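Cestus Folding Set: Data Card and README

Version 1.2
Maintained by the Savchuk Laboratory for Household Manipulation
Contacts: Gholamreza Rostami (data collection and annotation), Jianguo Fu (training code and evaluation)
Last revised December 24, 2022

Summary

The Cestus Folding Set contains demonstrations of garment folding recorded in private homes with a hand-held two-gripper tool. A person operates the grippers directly, and no robot arm is present during recording. The set was prepared to study one question: whether a folding policy trained only on hand-held demonstrations can be run on a fixed two-arm station without any demonstrations collected on that station.

The release consists of 1000 demonstrations, a train and test division by home, annotation files, the training configuration used for the reported results, and the evaluation sheets. Model weights are distributed separately under the name Halby. The two-arm station used for evaluation is called Kundedow throughout this document and in the code.

Intended use

The set is intended for research on imitation learning, grasp point selection on cloth, and transfer between recording devices and robots. It may also be used for work on segmentation of garments against household backgrounds, although the masks supplied are coarse and cover one key frame per demonstration.

The set is not suitable for the development of products that identify persons or homes. It should not be used to draw conclusions about how people in general fold their laundry. Operators were asked to follow a fixed procedure, and their natural habits were suppressed to some degree by that request.

Contents of the release

demos/
One folder per demonstration. Each folder holds the camera video, the gripper opening widths for the left and right sides, the estimated pose of each gripper, and a short metadata file.

annotations/
Step boundaries, garment type, sleeve length, surface type, and outcome label. Outcome labels are complete, partial, or abandoned.

masks/
Garment outline at the key frame, drawn by hand.

splits/
Lists of demonstration numbers for training, validation, and test. No home appears in more than one list.

config/
Training settings for the base model and for the three variants described under Results.

eval/
Scoring sheets from the Kundedow station, including the notes written by the scorers during each trial.

Recording procedure

Each session took place in a room chosen by the resident. Operators were instructed not to tidy the room beforehand beyond clearing enough space to lay a garment flat. Beds, sofas, tables, and floors were all accepted as working surfaces, and the surface type is recorded in the metadata.

A demonstration begins with the garment spread out and both grippers open. The operator then performs the following steps for short-sleeved shirts:

1. Grasp the near side of the garment at the hem and at the shoulder.
2. Fold that side toward the center line, with the sleeve laid back if needed.
3. Repeat for the far side.
4. Grasp both corners of the hem and bring them to the collar.
5. Fold once more if the result is longer than it is wide.
6. Lift the folded garment and place it on a stack or at the edge of the surface.

Long sleeves and trousers follow separate sheets, which are included in the folder docs/. Operators were permitted to correct a failed grasp once per step. Demonstrations with more than one correction in a step were kept but carry the label partial, even where the final fold is acceptable. Users who prefer to train on all acceptable final states should filter on the field final_ok and disregard the outcome label.

The grippers have soft pads at the inner ends, and the camera is fixed to the tool so that both pads remain in view while the grippers are open. Gripper width is read from the linkage. Pose is estimated from the video together with the inertial record and is aligned to the first frame of each demonstration. There is no shared world frame between demonstrations – a point that has caused confusion for several early users of the set.

Annotation

Step boundaries were marked by two annotators working independently. Where their marks differed by more than half a second, a third annotator chose the final position. Of the 1000 demonstrations, 186 needed this third reading, mostly at the boundary between steps 2 and 3. Operators tend to release one side and reach for the other in a single movement, and the instruction given to annotators in the first round did not say which moment should count. The instruction was amended in August, and the earlier files were marked again.

Garment type follows a short list: T-shirt, long-sleeved shirt, trousers, towel, and other. Printed text and figures on garments are not annotated.

Method

The Halby policy takes the current camera view, the two gripper widths, and the recent relative motion of each gripper. It predicts a short sequence of gripper motions and widths. All motions are expressed relative to the current gripper position, and this choice allows the same output to be used on the hand-held tool and on the arms at the Kundedow station.

The camera view is given to the model whole. An earlier version cropped the input to the area between the two pads, on the assumption that the rest of the room would only distract the model. Cropping reduced performance in validation homes. The working surface usually extends well past the garment, and the policy appears to use its borders to judge how far a sleeve or a hem may be moved before cloth falls over the side.

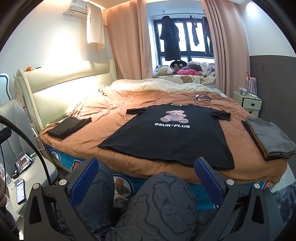

Dark garments remain the most difficult class for this part of the method. A black sleeve folded over a black body gives the model very little contrast, and the grasp point for the second fold is often predicted several centimeters inside the true edge. Prints on the chest help while they are exposed and are lost once the garment has been turned over on itself. Patterned bedding and other folded clothes lying on the same surface also lead to false grasp points, most often when the neighboring item is close in color to the garment being folded.

Three variants were trained for comparison. Variant A uses the cropped view. Variant B uses the whole view without gripper widths. Variant C uses the whole view and adds random changes of brightness and color during training. The base model uses the whole view and gripper widths, with no color changes.

Results

Evaluation at the Kundedow station covered 304 trials with garments that do not appear in the training list. The station has a padded table, two arms, and grippers of the same design as those on the hand-held tool. A trial was scored as successful when the garment was folded in the correct order, lay within the target rectangle marked on the table, and had no sleeve protruding from the folded stack.

Of these trials, 136 used dark T-shirts. The remainder were divided among light T-shirts, long-sleeved shirts, trousers, and towels. Scores for each garment type and each variant are given in eval/summary.csv and should be cited from that file.

The main findings may be stated in words. The base model transferred to the station without additional demonstrations and performed best on towels and light T-shirts. Variant A was the weakest on every garment type. Variant B performed well until the second fold and then frequently closed the grippers on a single layer of cloth when two were needed. Variant C improved results on dark T-shirts and slightly lowered results on trousers. We have no firm explanation for the latter effect.

Failures in the final lifting step were common to all variants. The arms at the station move more slowly than a human operator, and loosely folded garments tend to open during the lift. Users who plan to work on this step should consult the scorers' notes, which describe the manner of each failure in more detail than the labels allow.

Known limitations

The homes in the set were found through staff and their contacts. They are mostly apartments, and bedrooms are recorded more often than any other room.

Lighting was not controlled. Sessions facing a window contain overexposed areas, and in some of these the pose estimate drifts during fast movements. Affected demonstrations carry the flag pose_check.

Parts of the operator's hands, legs, or clothing may enter the view, as may personal items in the room. Faces were removed where they occurred. Residents reviewed their recordings before release and could withdraw any of them without giving a reason.

The set includes very few garments with buttons, zippers, or hoods. Children's clothing is absent.

Loading the data

The loader in tools/read_demo.py returns one demonstration at a time. Video is decoded on request. Widths are given in meters, positions in meters, and rotations as unit quaternions in the order w, x, y, z. Version 1.0 used the order x, y, z, w, and files from the two versions must not be mixed.

To reproduce the base model, install the packages listed in requirements.txt, set the data path in config/base.yaml, and run train.py with that file. Training was carried out on a single machine with four graphics cards. On smaller machines the batch size may be reduced, but the learning rate should then be lowered in proportion.

Changes

1.2 – Corrected the validation list, in which one home had been entered under two numbers. Added scorers' notes to eval/.
1.1 – Revised step boundaries. Changed quaternion order. Added key frame masks.
1.0 – First release.

Terms and contact

The set may be used for noncommercial research with attribution to the Savchuk Laboratory. Redistribution of individual videos outside the terms file requires written permission. Errors in annotations should be reported to Gholamreza Rostami with the demonstration number and the time within the video. Questions on training, evaluation, or the Halby weights should be directed to Jianguo Fu.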